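January 2026

Spent the morning on the Holville tower, memory only. Side panel off, case on its side on the slotted table, power lead out first. The shroud over the slots gets in the way of everything. Reaching under it with a full-sized hand is a skill I do not have, so I took the spudger to the latches and left my knuckles out of it.
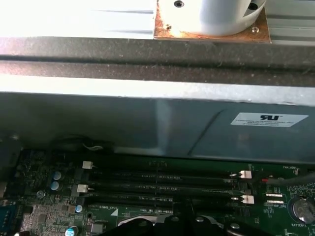 Caroline Mussa's note says to fill from the slot marked DIMM0_CPU1 and work outward. The manual she copied it from has the order the other way for a single pair. I followed the silkscreen and wrote both versions in the log. Will ask Ingvar, who did the last one in May and kept no notes at all.

Dust on the frame is worse than I'd like. Brush and low-pressure air before anything else is seated. The brush we have sheds, so a new one goes on the Tully order, plus 2 packs of wipes. 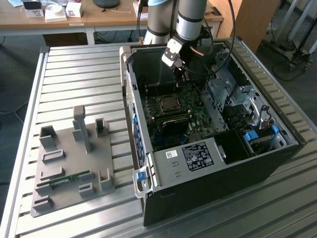

The grey fixture plate is a better colour for this work than the old black one, as a green module shows up on it straight away. I would still like the holders labelled. Hannelore wants the tall post shortened because she catches her sleeve on it. Fair point, low priority.

Full memory test booked for tonight, 6 passes. Contact cleaner is down to 20 mL. Lunch was 45 minutes late.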